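5. What Went Wrong: The Slow Cable Fault

Mathis Marty and Maxence Pichon
July

This is the section we most wanted to write. The first four sections cover a two-arm folding setup that mostly did what we asked of it, and we are happy with those results. But the part of the project that taught us the most was a fault that took us far too long to find, and we think other small labs will run into the same thing. So we give it the space here that papers usually give to the success rate.

5.1 How the fault showed itself

Over 2000 folding trials, the system stopped by itself 505 times. Most of those stops were dull and easy to explain: a cloth slipped out of the fingers, a grasp closed on air, the planner asked for a joint angle that was out of range. We had logging for all of these, and the logs were good. What was left over was a small group of stops that carried no useful message at all. The arm was moving, the controller reported that the gripper had gone quiet, and the safety layer (which we call Kunow throughout this paper) put both arms into a protective stop. After a restart everything worked again, often for hours.

We called these "silent stops," and for a long while we treated them as noise. They were rare. They cleared themselves. It was very tempting to write them off as network trouble, and in our first draft that is exactly what we did!

Then came the Saturday run. We had left a long batch going with one of us at the stop button, and late in the afternoon the gripper went quiet in the middle of a lift. Kunow did its job and stopped the arms. The gripper, however, did not hold. It opened. The cloth fell, which does not matter in the least, but the same gripper had been lifting a metal test weight that morning, and a falling weight is a safety matter. We stopped all trials that evening and did not start again until we understood both halves of the problem: why the signal was lost, and why the fingers let go when it was.

5.2 Wrong guesses

We report our wrong guesses in the order we made them, in the hope that somebody else can skip them.

Our first guess was the network switch. We replaced it. The silent stops went on at the same rate.

Our second guess was software timing. The gripper driver and the camera driver shared a process, and a slow camera read could in theory hold up the gripper messages long enough to trip the watchdog. Pichon split the two drivers apart, a job that had been on our list anyway, and the code is much nicer for it. The silent stops went on.

Our third guess was electrical noise from the power supply. We moved the supply, added shielding and ran 300 trials. There were 2 silent stops in that batch, and for a few days we believed we had fixed it. We had been lucky, and we had also, without noticing, been running tasks that kept the wrist in a fairly narrow range.

That last point turned out to be the clue. Marty plotted every silent stop against the joint angles at the time, using the replay tool from the Mendonça toolkit we describe in Section 3, and the picture that came out was wonderfully clear. The stops were bunched in one corner of the plot, where the wrist was turned far to one side and the elbow was low. Faults in a network switch have no opinion about where the wrist is. A cable does.

5.3 The cause

The gripper signal ran in a thin cable from the arm to a fixed point on the bench side. Part of its length was loose, so that the arm could move, and part was held down with ties. At the far end of the wrist range, the free part of the cable became too short. It did not pull tight enough to come out of its plug. It pulled just enough to bend sharply at the last tie, in the same spot every time, and over many trials one of the conductors inside had broken. At rest the broken ends touched. Under a bend they parted.

We found this by hand. With the arms powered down, one of us bent the cable slowly along its length while the other watched a meter, and at the last tie the reading jumped. It took less than ten minutes, after weeks of looking at logs. We strongly suggest doing this test first.

Routing is a hard thing to describe in words, and the papers we learned from rarely show it.
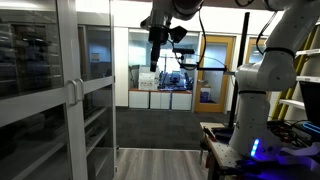 Figure 7. The two-arm workcell, with a camera and gripper assembly hanging from the arm at top center and a thin black cable looping down toward the mounting bar.

Readers who build such cells will know how little attention cables get once the arms are moving. We had spent days on camera placement and perhaps an hour on cables. The bench top was no better, and loose runs there made it slow to trace which line went where when we finally did look.

5.4 Why the gripper opened

The second half of the problem was our own doing. The gripper had a setting for what to do when its command signal is lost, and the setting was "release." We had picked it early on, when we were working near the fingers by hand and wanted them to let go if anything went wrong. That was a sensible choice for that stage. It became a poor choice once we began lifting heavier things, and we never went back to look at it.

Kunow could not save us here. It stops the arms, and it assumes that a stopped arm is a safe arm. With a gripper that lets go on signal loss, a stopped arm may be a stopped arm that is dropping something.

5.5 What we changed

The repairs were cheap, and we were delighted by how much they helped.

We replaced the cable with a more flexible one and gave it a wider loop, long enough for the full wrist range with slack to spare. The last tie was swapped for a soft clamp that spreads the bend over a longer stretch. We also moved the arm by hand through its whole range, both corners and both elbow positions, and watched the cable the entire time.

On the software side, the loss-of-signal setting is now part of the task file. A task that lifts anything hard must say "hold," and the Plimine planner refuses to start if the line is missing. Kunow now also writes the joint angles into every stop message, including the ones with no known cause. If we had done that from the start, the plot in Section 5.2 would have made itself.

After these changes we repeated the tasks that had given us the most trouble, with the wrist deliberately sent to the bad corner, and saw no silent stops. We are careful about this result. A conductor takes time to break, and the new cable is young. We now plan to check it with the meter every month and to replace it on a schedule, whether or not it has misbehaved.

5.6 Limits

Everything above comes from one cell with one kind of gripper. We did not measure bend radius during the original trials, so we cannot say how many bends the first cable survived. We also do not know how many of the stops we had filed under "grasp closed on air" were early signs of the same fault. A gripper that loses its signal for a moment during closing would look much the same in our old logs. We suspect there were a few, and we have left the numbers in Section 4 as they were first recorded.

Reader comments

dresspin
Thank you for putting the wrong guesses in. We replaced two switches before we thought of looking at a cable. Ours was the camera line, though, and it failed when the arm was high, not low.

K. in the workshop
The soft clamp is good but check that it doesn't creep. Mine slid a little over a few weeks and I was back to a sharp bend. A strip of paint across clamp and cable shows it right away.

lowelbow
Does "hold" cause any trouble if a hand is caught in the fingers? I can see why you picked release in the first place.

Maxence Pichon
@lowelbow Yes, it's a real trade. We use hold only for tasks where people stay outside the cell while it runs, and there's a manual release on the bench side. For hand-guided work the task file still says release.

Related items

Zivasov: A Small Test Set for Cloth Grasping
Reading Joint Logs With the Mendonça Replay Tool
Plimine Task Files, Second Revision
Protective Stops in Two-Arm Cells: Notes on Kunow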